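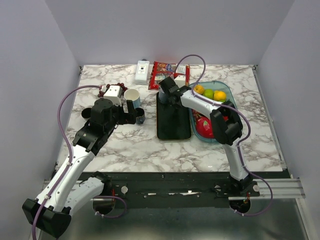

Última modificación de esta página: marzo, 18:40

Lista: teleoperación y demostraciones
Asunto: Re: Re: ¿cuántas demostraciones tiramos a la basura?

Buenas:

Contesto por partes, que el mensaje de ayer traía mucha miga y yo solo había tomado un café.

> Hemos grabado 77 demostraciones de la tarea de la mesa con los dos
> brazos y al revisarlas nos salen 64 utilizables. En Sturano nos dicen
> que es un desastre. En Kirdale nos dicen que es lo normal. ¿A quién
> hacemos caso?

A Kirdale, por pura comodidad. Y también por experiencia: nuestra primera tanda fue mucho peor y todavía hay quien la defiende en las reuniones. Lo que yo miraría es por qué cayeron las otras. Si casi todas fallan en el mismo punto, el problema tiene arreglo. Si cada una falla a su manera, el problema se llama operador, y en mi caso llevo años conviviendo con él.

> Los operadores se quedan parados con la pinza encima del vaso,
> pensando. ¿Eso se recorta o se deja?

Se recorta con mucha prudencia. El robot aprende la duda con una fidelidad admirable. Teníamos una política que llegaba al vaso pequeño oscuro, se detenía delante con los dedos a punto y se quedaba ahí meditando, igualita que yo un lunes. Repasamos los datos y, en efecto, el que meditaba era yo. Pero si cortáis la pausa a lo bruto queda un salto entre dos posturas, y eso también lo aprende. Lo más sano es repetir la toma. Antes de grabar, que el operador haga el recorrido entero una vez y decida por dónde va a entrar. Con el vaso de papel justo detrás del pequeño, entrar de lado deja bastante más sitio para arrepentirse.

> ¿Brazo izquierdo y derecho a la vez, o por turnos?

A la vez, si la persona puede. Casi nadie puede el primer día. Lo que se ve en las grabaciones de novatos es un brazo trabajando y el otro suspendido encima de la bandeja como un camarero que espera propina. No pasa nada grave, salvo que luego el modelo se convence de que el brazo derecho es decorativo. Nosotros empezamos con 8 tomas de calentamiento que se borran sin mirarlas. La gente protesta muchísimo por esas tomas, sobre todo si le ha salido una buena.

> Y los objetos del fondo, ¿molestan?

Depende de lo que queráis después. Nosotros dejamos la mesa poblada: la bolsa roja de aperitivos tumbada, las uvas, la cesta con las naranjas, la lima y la pitahaya. La cesta queda pegada a la bandeja, y el codo del brazo derecho le pasa por encima, así que conviene mirarla cuando se baja ese brazo. Entre toma y toma movemos las cosas un poco. «Un poco» no está definido en ningún sitio y ha causado más discusiones que el presupuesto.

Una cosa que no preguntabais: el cable. Antes de cada sesión, comprobad que hace una curva amplia en la muñeca y que sigue bien sujeto al antebrazo. Un cable que tira cambia el tacto del mando, el operador compensa sin darse cuenta y os pasáis la tarde enseñando al robot a pelearse con un cable.

El guion que usamos para marcar las tomas dudosas es el de Qureshi, con unos cambios nuestros. El formato de Radus no guarda bien la apertura de la pinza, o no hemos sabido leerlo; si alguien lo ha conseguido, que escriba a la lista y no a mí, que yo lo pierdo.

El sábado vuelvo a grabar. Si paso de 67 tomas buenas, lo contaré por aquí. En caso contrario, seguiremos hablando de las vuestras.

Un saludo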